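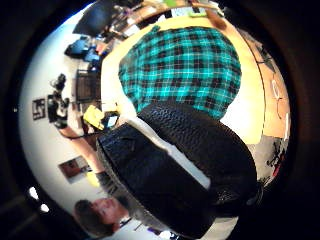 Figure 1. Plaid fabric, teal and black, with fine white lines crossing the turquoise squares. Tan wooden tabletop at right.

Unit 4: Handling and Folding Patterned Cloth

4.1 Reading the check

A plaid is built from two sets of stripes at right angles. The smallest section that repeats in both directions is called the repeat. For folding, the repeat serves as a built-in ruler: a fold that follows one stripe along its full length is straight, and a fold that drifts across a stripe is not.

Thin light lines are easier to follow than the edges of dark blocks. In Figure 1 the white lines are the ones to use. Where the cloth bulges, as it does there, the lines curve with it and can't be used to judge straightness until the piece is laid flat.

4.2 Clearing the surface

Allow a clear area of 60 by 54 inches for the exercise piece. Monitors, bottles and papers stay on a separate desk. Wipe the surface and let it dry before any cloth is put down.

4.3 Procedure

Lay the cloth face down. Smooth from the center outward with the flat of the hand - do not pull at the corners.
Find one light line near the middle and fold along it.
Check that the stripes meet at both open edges. A mismatch of one full block means the wrong line was used.
Fold twice more in the same direction, then once across.
Leave the finished piece with the folded edge toward you.

4.4 Storage

Folded pieces go on the Breva shelf, heaviest at the bottom. Rolled pieces are kept on their sides. Write the lot number on the tag (the practice cloth from Clanberg is lot 513) and enter it on the Neltlow sheet before leaving.

Reading for the next unit: Halász handout, section on napped fabrics.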